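I'd got the wrong floor, so by the time I found the Brileo lab I was out of breath and Dorin Avram was already making the tea. He's been working on robots that handle clothes for a good while now, and if you've read this blog before you'll know I have wanted to talk to somebody about laundry for ages. (I have a chair at home that is mostly jumpers.)

I'd expected a lot of big arms whizzing about. There's one bench, two desks, a kettle and a great deal of knitwear. Charity shop stuff, mostly. Dorin buys it by the bagful and says the woman at the till has started putting things aside for him.

So why knitwear? I asked him that first, and he laughed.

"Shirts are what everybody does," he said. "A shirt has a collar, it has buttons, it's fairly flat. You lift it and it does more or less what you thought it would. A jumper stretches while you're lifting it. You think you have picked it up and all you've done is make it longer!"

The project is called Lemano, and the question behind it is a small one, which I rather liked. When a robot closes its fingers on a bit of cloth, how does it know whether it has one layer or two? If you want to open out a sleeve or find a hem, one layer is what you need. If you've got both, you end up folding the thing shut, and then everything after that goes wrong too.

Their idea was to stop looking from above. Most of the earlier work, Dorin told me, used a camera up over the table, and by the time the hand was near the cloth it was blocking the view. Lemano uses the little camera down at the wrist, so the last bit of the approach is seen from right where the fingers are.

"From there you get the ribs," he said. "Ribs are lovely. When the fabric folds over, they change direction, and that tells you there's an edge. We wasted a whole winter trying to find edges by colour, and on a plain jumper there's only one colour, so what were we thinking?"

Sorin Roman came in halfway through this with a biscuit tin and a correction. It wasn't a whole winter, he said, it was from October until they ran out of patience. Sorin wrote most of the software, which they call Costache, after a cat. I did ask whose cat and got two different answers.

I made them give me the numbers. They ran 101 grasps on 18 garments, with the cloth dropped on the bench in a heap or hung over a rail, and counted how many times the gripper came away with exactly one layer. With the overhead camera it got the wrong number of layers in more than a third of them. With the wrist view and the rib trick, it was wrong 18 times. "Same as the number of jumpers, which confuses people at talks," Sorin said.

Of those, 5 were all the same cardigan. It's a chunky one with a cable pattern, and the ribs go off in every direction, so Costache sees folds everywhere. They haven't fixed it. Dorin is quite fond of it, I think.

I wondered about hanging things up, as that seemed harder to me. It is, apparently, though for a different reason.

"It swings," Dorin said. "You come up from underneath with the fingers open and there's a flap, and you'd like the flap, but you touch it and it goes somewhere else. So we wait. We put in a pause of four seconds before it closes. People hate it, they come to see a robot and it just stands there. But it's the best thing we did."

Sorin thinks the pause could go if the camera tracked the movement instead, and the two of them went off on that for a while, very cheerfully, and I ate a biscuit. A firm called Brernex has been asking whether any of this would work on wet washing. Dorin's answer was that he'd like to manage dry washing first.

Next on the list is thin stuff, tights and the like, and after that a proper go at turning sleeves the right way out. I've told them they can have my chair to practise on whenever they're ready.

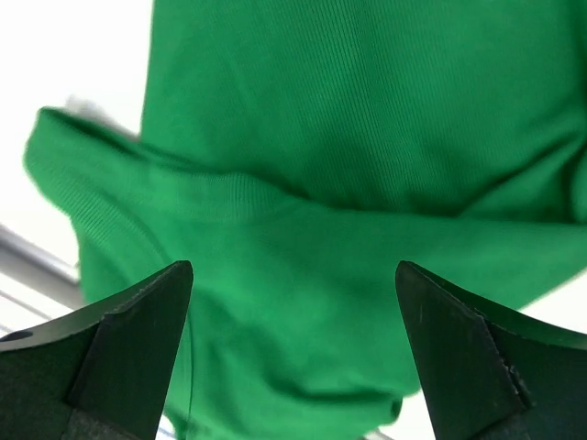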